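Foro Vivienda y Reformas › Pintura y acabados

Tema: Blanco puro o blanco roto para un cuarto de trabajo pequeño

trasotus_norte
Buenas. Tengo que pintar un cuarto de 12 metros cuadrados que uso para trabajar. Orientación norte, una sola ventana, techo bajo. Ahora está en un amarillo claro que puso el dueño anterior y a partir de las cinco de la tarde en diciembre parece una cueva. Quiero blanco en paredes y techo. La duda es si tirar a blanco puro o a un blanco roto, y si mate o satinado. El pintor me dice blanco roto mate y punto. Mi cuñada dice que el blanco roto con luz de norte se ve gris. Agradezco experiencias.

Nonora
Tengo orientación norte y puse blanco puro. Se ve azulado por la mañana. No es feo, pero es frío. Si volviera a pintar le pondría una gota de ocre. El mate, bien, aunque en la zona de la silla ya tengo rozaduras que no salen con nada.

pintor_jubilado
El blanco puro en norte es un error que he repintado muchas veces. Blanco roto cálido, mate en techo y satinado suave en paredes si hay roce. El satinado brillante ni tocarlo, se ven todas las pasadas de rodillo y todos los parches de masilla.

Rasa Rimkutė
No estoy de acuerdo con lo de que sea un error. Depende de las bombillas mucho más que de la pintura. Con una luz neutra un blanco puro queda limpio y el cuarto parece más grande. Con bombilla cálida cualquier blanco se pone crema y luego la gente le echa la culpa al bote. Antes de comprar nada yo cambiaría las bombillas y miraría el cuarto dos días.

También cuenta lo que haya dentro. Si los muebles son blancos y la pared es blanco roto, la pared parece sucia al lado. A mí me pasó con una estantería y acabé repintando el paño entero.
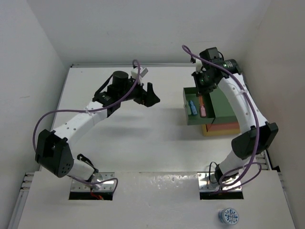

Y una cosa más sobre el acabado: en paredes con mesa pegada, lavable. El mate lavable existe y no brilla. Cuesta más, pero el mate barato se marca con pasar la mano.

pintor_jubilado
El mate lavable aguanta mejor, sí. Lo que no aguanta es que lo frotes con estropajo, se queda el cerco brillante. Y lo de las bombillas es verdad a medias: de día no las tienes encendidas, y de día es cuando una pared al norte se ve azul.

Rasa Rimkutė
De día en un cuarto de techo bajo con una sola ventana yo las tengo encendidas casi siempre. Pero bueno, cada uno en su casa.

trasotus_norte
Las tengo encendidas también, la verdad. Son cálidas, de las que venían con el piso. ¿Cuántas manos harían falta sobre el amarillo? El pintor me ha presupuestado 3 y me parece mucho.

Nonora
Con pintura buena, dos. Yo tapé un salmón con dos.

pintor_jubilado
Sobre amarillo, una de imprimación y dos de acabado. Si tu pintor cuenta la imprimación como mano, le salen tres y está bien presupuestado. Pregúntale eso antes de regatear.

Baranauskienė
Me meto con otra cosa. Nadie ha hablado del techo. En techo bajo, el mismo tono en techo y paredes, sin raya ni cenefa. Yo tenía el techo en blanco puro y las paredes en blanco roto y se veía el corte todo el rato — al final subí el color de la pared al techo y gané altura, o eso parece.

fladosham
Discrepo, el techo siempre más claro que la pared. De toda la vida.

Baranauskienė
De toda la vida con techos altos. En uno bajo el corte lo aplasta.

fladosham
Puede ser. El mío es alto, no lo he probado en bajo.

Rasa Rimkutė
Consejo práctico para trasotus_norte: compra dos muestras pequeñas, pinta una cartulina grande con cada una y muévelas por el cuarto. En la pared directamente no, el amarillo de al lado te engaña el ojo.

trasotus_norte
Hecho. Pregunté al pintor y sí, cuenta la imprimación, así que retiro la queja. He gastado más de 40 euros entre cartulinas, muestras y bombillas neutras. Con las bombillas nuevas el blanco roto se ve bien y el puro me resulta frío junto a la ventana. Voy a ir con blanco roto, mate lavable, y el techo en el mismo tono. ¿El rodapié lo dejo en blanco puro o también igual?

pintor_jubilado
Rodapié en esmalte satinado, del mismo tono que la pared. Y que lo pinte lo último.

Nonora
El mío está en blanco puro y no se nota diferencia, pero es de los bajitos.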